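Bernardo Henriques wants to talk about where the water goes. We have been in his kitchen in Cirkosberg for less than five minutes, the coffee is still too hot to drink, and he has already pulled a wire dish rack off its hook to show me how the plates lean.

"Look at the angle," he says. "If a plate stands straight up, the water hangs on to the bottom rim. Tip it back a little and it runs off. Such a small thing, and I love it!"

Henriques owns 23 dish racks. He washed dishes in a hotel when he was young, then spent 14 years behind the counter at Gough, the kitchen supply store on the main street, where he sold everything from soup ladles to stockpots. Racks were what people brought back. They were too wide for the counter, or the slots were wrong for the bowls, or they rusted at the feet. He started taking the returned ones home to see what was the matter with them, and he has been hooked ever since.

His favorite is a Vellow, a low one with closely spaced wires that he found at a yard sale. "The wires are thin but they don't bend," he says, pressing down on it with his whole palm. "And the feet are tall enough to get a cloth underneath. You would be amazed how many racks sit so low that you have to lift the whole thing, dishes and all, just to wipe the counter."

He teaches a free evening class on washing up at the Grilthorpe community center, starting again in September, and I had expected it to be a bit of a joke. It is not a joke at all. People come with pans they have given up on. One couple came with their wedding china, wrapped in towels, because they had been too scared to wash it. The first hour is spent on nothing but loading and unloading a rack, and Henriques says that is where the arguments start.

"Everybody has a system from their mother or their father," he says. "Cups on the left, cups on the right, forks up, forks down. I don't mind which side. I just ask them to put the big plates in first, at the back, and then the small dishes."

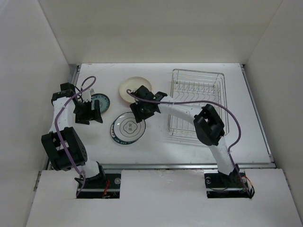 What should go into the rack last?

"Glasses, if they have to share it. I wash them first while the water is clean, and I stand them on a towel until the heavy things are in. Then they go in at the front, where an elbow won't push a pot into them."

He has firm views on small dishes as well. The little round ones for salt or olives or soy sauce are the ones that slip between the wires, so he lays them over two prongs, face down, or props them against a bigger plate. Saucers get their own row. Knives he dries by hand and puts away right there and then.

The room around the rack matters to him nearly as much as the rack does. He likes a pale counter with plenty of empty space on it – "you see the crumbs, you see the puddles" – and he clears everything off before he runs the tap. The toaster goes on top of the fridge. The mail goes in a drawer. His own counter is 46 inches long, and he would happily trade the breadbox for a few inches more.

I ask if he has ever been tempted by a dishwasher. He had one, it turns out to be the cabinet we are leaning on, and it now holds baking trays.

"It worked fine," he says. "But I like the twenty minutes after supper. The radio is on, my hands are warm, and I get to look out of the window. I must have done that 1,000 times and I still look forward to it."

Then he hangs the Vellow back on its hook, changes his mind, takes it down again and reaches for my cup.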